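How do I clean a red marble table without wrecking it?

Posted Tuesday, July 28, 2020 by Dale Bouchard
Print this page | E-mail to a friend
13 comments | 852 shares

My aunt has moved to a condo with a no-heavy-furniture clause, and I have inherited her red marble table. It is the color of old brick with white veins running all over it, and it weighs as much as a parked car. It took four grown men and one very quiet brother-in-law to get it into the back room, against the wall with the leafy wallpaper my wife picked out and I am not allowed to have opinions about.

For years my aunt wiped it with vinegar and water, and she told me so with pride. A man at the hardware store went pale when I repeated this. He sold me a bottle of Skenura stone cleaner and a bottle of Dirkier sealer and wished me luck in the tone people use at hospitals.

So. What do I wash it with day to day? There's a dull ring near one end where somebody once parked a glass of lemonade, and I'd like to know if that can be fixed by a person with no skills. Also there is a white metal rail running along one side, with little spots down it that could be rivets, rust or history, and it has plenty of grime on it. Can I scrub that, or will whatever I use run onto the stone and start a new problem?

I have already been quoted $800 to have the whole thing professionally polished. I did not pay $800 for my first car.

Brittany Grewal

Just use baking soda, it's natural. My mom does our counters with it and they look great. (They're Formica but it's the same idea.)

Precious Masilela

Please don't follow the Formica advice. Baking soda is gritty enough to dull a polished surface if you rub it in with any enthusiasm, and people who reach for baking soda tend to have enthusiasm.

I've lived with a marble-topped sideboard for a long time, along with two sons who believe coasters are a kind of decoration. My routine is dull and it works.

1. Dust it first, with a dry soft cloth. Grit scratches. Lift things up when you move them. Sliding a fruit bowl across marble is how you get a map of everywhere the fruit bowl has been.

2. Wash with warm water and a few drops of plain dish soap. Wring the cloth out well. Go over it again with clean water and then dry it with a towel, all the way to the edges. If you let it air dry you'll have streaks, and on dark red you will see every one of them from the doorway.

3. Look at it from low down, with the window in front of you. Veined stone is a wonderful liar. On a top as busy as yours, a dull spot can pass for a pale patch for months until the light hits it sideways. Crouch, tilt your head, look foolish for a minute. Mark the dull places with painter's tape.
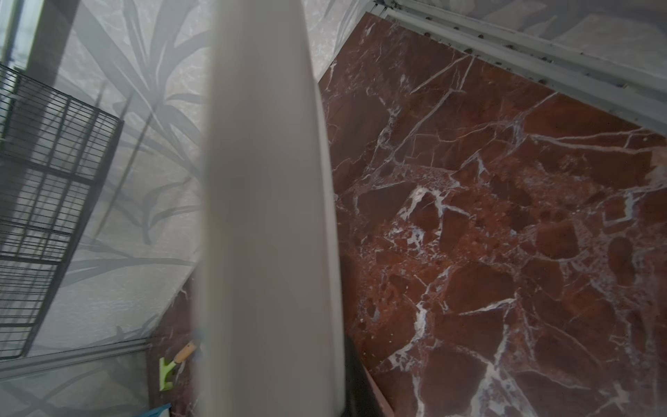 4. Do the rail last and do it on a dry day when you're in a patient mood. Tuck a folded towel along the marble where it meets the metal. Use an old toothbrush, the same soapy water, and work around each spot. If a spot stays put, leave it alone. Keep rust remover and bathroom spray away from there entirely, most of them are acid and marble hates acid.

5. The ring. That's an etch, meaning the lemonade ate the polish, so no amount of washing will lift it. A small one can often be improved with marble polishing powder, a damp felt pad and an evening of your life. Try it on a corner first. If you can feel the ring with a fingernail, stop and call someone.

Sealer will slow down stains but it won't stop etching, whatever the bottle implies. Put a few drops of water on the stone and wait. If they darken it, it could use sealing.

And hide the vinegar from your aunt when she visits.

27 of the readers who stopped by said thanks. Kidding, I can't see that. But you're welcome, Dale.

Pieter Venter

Agree with Precious on nearly all of it. One addition: get a second quote. I was told $2,459 for a hearth and the next fellow did it for a good deal less, and he brought his own kneepads. Ask whether they're honing or polishing, since honing will leave you with a matte top and a shiny one is what you've got.

Also check that floor. Four men and a brother-in-law is a lot of table.

Share this page | Print | E-mail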